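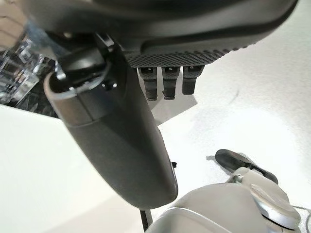
21 Apr 2021
By Wijesinghe, dye bench

Right, the madder vat. I'd promised myself I'd write this one up the same day for once, and it's only just gone teatime, so I'm doing well!

Started with the Koline fleece yarn, the cream one we've been working through since October, scoured it last night and left it sitting in the bucket till morning. Weighed out 105 g dry. Alum at the usual strength, plus a pinch of cream of tartar (I know, I know, we said we'd stop bothering with it on wool, but I had the tub open). Brought it up slowly on the small ring and kept it just under a simmer for an hour or so, then let it cool in the pot.

The madder is the new bag from Fasine. It's ground a lot finer than the last lot and it gets everywhere. I tied it up in an old pillowcase and it still leaked, so there's a fair bit of grit in the yarn that'll have to be shaken out once it's dry. Next time I'm using two layers, or a stocking.

Here's the bit I want to remember. I got distracted by the phone and let the pot go hotter than I meant to, and you can see it in the first skein – it's gone that flat brick brown instead of the nice orangey red. Pulled it out, turned the ring right down, added a good spoonful of chalk and put skein 2 in. Much better! Really warm, almost coral where it was folded. I think the chalk did more than the temperature, but as I changed both at once I can't say, which is exactly what I told everybody off for last time. Sorry, all.

Water was from the Candbridge butt again, so soft. Somebody please try the same thing with tap water before the bag runs out, I'd love to know if we could skip the chalk.

Exhaust bath: dropped in 11 little sample hanks, a mix of wool and the scraps of silk from the drawer. The silk took hardly anything, a sort of sticking-plaster pink. The wool ones are a lovely soft peach and I'd happily knit a whole cardigan in it. They're in batch book number 1333, tied in with the green thread as I couldn't find the white.

Rinsing is still to do for the peach ones. They're in the left-hand sink, please don't tip them out.

Also we're low on alum, the lid on the big jar has cracked again, and the sieve with the red handle needs a proper scrub before it goes anywhere near the weld. Weld's next, if the weather holds and I can dry outside.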